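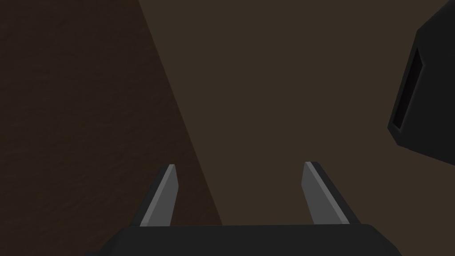 Monholm Area Forum > Home and Utilities > Heating

Kada price cap for next winter, worth it or not?

oilburner_dad
Got the letter from Kada in March with the prebuy and cap offers for next season. We did the cap last year and I'm trying to decide whether to sign again. The cap price is 41 cents a gallon over what they charge today for a regular delivery. On top of that there is a fee to enroll, and the fee does not come back if prices never reach the cap.

Last winter they never reached it, so I paid the fee for nothing. The winter before that I had no plan and got hammered in January. Is anyone else signing up? I have until the end of the month to send it in.

pellet_pete
Drop it. If you paid for it and didn't use it, that's your answer.

northsidecolonial
I wouldn't go by one winter. You didn't use your homeowners insurance either.

How much do you burn? If it's a small house with a newer boiler the fee gets spread over very few gallons and the math gets worse. If you're filling a big tank every month it hardly matters.

oilburner_dad
Old house, Bråten boiler that was here when we bought it. Standard tank in the basement. We use more than I would like. The upstairs is on its own zone and we keep it turned down at night.

tworiversgal
We're with Brutell and pay as we go. No plan, no fee, I call when the gauge gets to a quarter. Their price has been under Kada's every time I've compared. The catch is the minimum, 200 gallons or they add a delivery charge. So you can't just buy a little to get through a cold week while you wait for the price to come down.

pellet_pete
Same here before I switched to pellets. The discount places are fine if you watch your own gauge.

hillroad
They are fine until you need them. I was with Brutell two winters ago and called on a Sunday night with the burner out. Got an answering service that took my number. A call came back the next afternoon. They sell oil and that's it, they don't have a service department. Kada had a tech at my neighbor's the same evening for the same kind of problem.

I moved to Kada after that and I pay more for it, and I know I'm paying more for it.

tworiversgal
They never claimed to do service. It says so on their site and on the slip. I have a separate burner guy for that and he does the cleaning every fall. Oil plus him is still less than a full service contract.

hillroad
I get that. I'm saying it belongs in the comparison. People look at the per gallon number and nothing else.

northsidecolonial
Going back to the question. A few things to check in the Kada paperwork, from someone who has signed it three times:

The cap only applies to automatic delivery. If you switch to will call in the middle of the season you lose the cap and they keep the fee.

It covers deliveries up to the number of gallons they wrote on your form. They base that on last year. If last year was mild and this one isn't, the last delivery or two could be at the regular price. Ask them to raise the number before you sign. They did it for me over the phone.

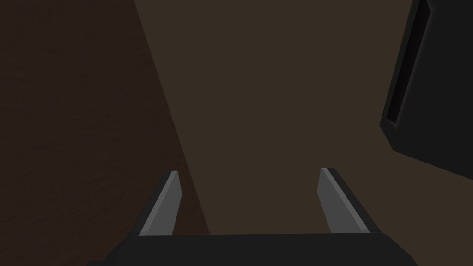
The price is supposed to float down too. If the regular price on the day of delivery is lower than your cap, you pay the regular price. But look at what they call the regular price. Mine was the capped customer regular price, which was a few cents more than the one posted on the website for new customers. I called and they said those were different programs.

oilburner_dad
Did not know that last part. I just went and looked at my slips from December and January. I don't have the website price from those days to compare, so I guess I'll never know.

hillroad
I don't think that's right about the regular price. I've been on the cap and mine matched the website to the penny at every delivery.

northsidecolonial
Could be they changed it. Mine was a few seasons back. I'd still ask and get it in an email.

pellet_pete
So you pay a fee, for a price higher than today's, on a limited number of gallons, and the low price might not be the low price. And you have to read the fine print to find that out. I stand by my first post.

northsidecolonial
The whole contract is 2 pages. It isn't that much reading. And pellets went up too, if I remember your posts from last fall.

pellet_pete
They did. I bought early.

northsidecolonial
Which is a prebuy.

pellet_pete
Fair enough. But I had them in my garage. Nobody is storing your oil for you, you're trusting the company to have it.

tworiversgal
One thing on automatic delivery. My sister is on automatic with Kada and they let her go 17 days longer than usual between fills in February. She wasn't out but the gauge was very low. They said the system goes by degree days and it had her down as away. She was never away. So look at the gauge even if you're on automatic.

hillroad
Agree with that, for any company.

oilburner_dad
Thanks everyone. I called Kada this morning. According to the woman in the office, the floating price is the posted price, same for everybody on automatic, and she is going to email me that. She raised the gallons on my form with no argument. She would not budge on the fee, but said they'd take it off if I also signed up for the service contract. I already have the service contract. She's checking on whether it counts.

hillroad
It should count. They gave it to me that way last year. If the first person says no, ask for whoever handles contracts.

tworiversgal
If the fee goes away I'd sign it, and I'm a Brutell customer. At that point it costs you nothing to have the cap.

pellet_pete
Except the price of the service contract.

tworiversgal
He already has it.

oilburner_dad
She called back. Existing service customers get half off the fee. Not the whole thing. I'm going to try the contracts person tomorrow before I send the form back – will post what they say.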